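Teaching a Simulated Arm to Set Dishes in a Rack: Comparing Two Ways of Giving Demonstrations

Project Report, Robotics Laboratory Course
Submitted 21 February 2022

Summary

This report covers a two-term student project on teaching household tasks to a robot arm through human demonstration. The team compared two input methods in simulation. In the first, the operator steered the arm with a handheld controller. In the second, the operator moved a small desktop copy of the arm by hand and the simulated arm followed. The recorded motions were used to train a policy, and the two sets of recordings were judged on operator effort, smoothness and the share of recordings that could be kept.

1. Background

Writing a motion program for each household task is slow, and the program usually fails when an object is moved a few inches. Learning from demonstration shifts the work to a person who performs the task while the system records joint angles, gripper state and camera views. The quality of the result depends heavily on how comfortable that person is with the controls.

The department had already used the Sernell handheld controller in earlier coursework. The hand-guided device, named Arthur by the group that first built it, had been used only for short reaching tests. The purpose of this project was to find out whether Arthur was worth the added setup time for longer tasks that involve contact with dishes and racks.

2. Equipment and Software

All recordings were made in the Rendier simulator, running on a single laboratory workstation. Demonstrations were stored and labeled with Ploler, a recording tool maintained by the department. Ploler writes one file for each attempt and marks it as kept, rejected or under review.

The Sernell controller sends changes in position and rotation to the gripper. Arthur sends joint angles directly, so the simulated arm takes the same posture as the device on the desk. Opening and closing of the gripper is handled by a trigger on both devices.

3. Procedure

Eight student operators took part. Each completed a practice period with both devices before any recording was stored. Half began with the controller and half with Arthur, to reduce the effect of learning the task during the first set.

The task was to pick up a named piece of tableware, move it to the rack and release it without disturbing the other items. Operators worked from the simulator view on a monitor. An attempt was stopped if an object fell from the table or if five minutes passed without a release.

A total of 1,297 attempts were stored between November and the close of recording. Attempts made during practice are not included in this figure.

4. Results

Operators using Arthur produced smoother paths and made fewer corrections near the rack. The difference was clearest in the final approach, where the gripper must turn and descend together. With the Sernell controller, most operators moved first and turned afterward, which made the recordings longer and left pauses in the data.

The controller was preferred for small adjustments. Several operators reported that their arms became tired after long periods with Arthur, and that a tired hand caused drift while the gripper was meant to stay still. Roughly 2 in every 5 rejected recordings from the Arthur set were rejected for this reason.

Policies trained on the Arthur recordings were more reliable with the bowl than with the plate. The plate is low and flat, and a grasp at its rim leaves little room for error. Training on both sets combined did not remove the problem.

5. Scene Layout and Starting Position

Each attempt began with the gripper open and clear of the table. In the layout used for the bowl and plate trials, the rack was placed toward the wall, with the cup and the patterned cloth close to it, so that the operator had to bring each dish across the tabletop without touching either. The bed and chair were kept in the room to give the camera views a more ordinary background. 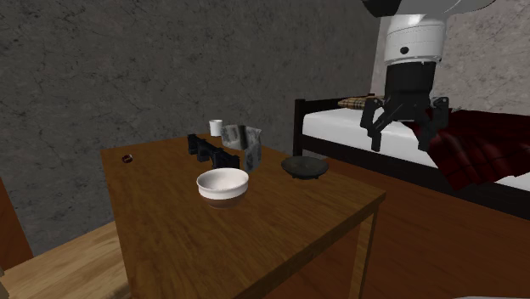
6. Limitations

The simulator gives no sense of touch, and operators had to judge contact by sight alone. The cloth was treated as an obstacle only, and no attempt was made to fold or lift it. All operators were students in the same program, and most had prior experience with game controllers, which may have favored the Sernell device.

7. Recommendations

The team recommends that Arthur be used for the main body of any future recording, with a rest period scheduled after each block. A counterweight at the elbow of the device should be tested before the next course begins. The controller should remain available for tasks that consist mainly of small adjustments. The Ploler labels for rejected attempts should also be split by cause, as the present single label required the team to review each rejected file a second time.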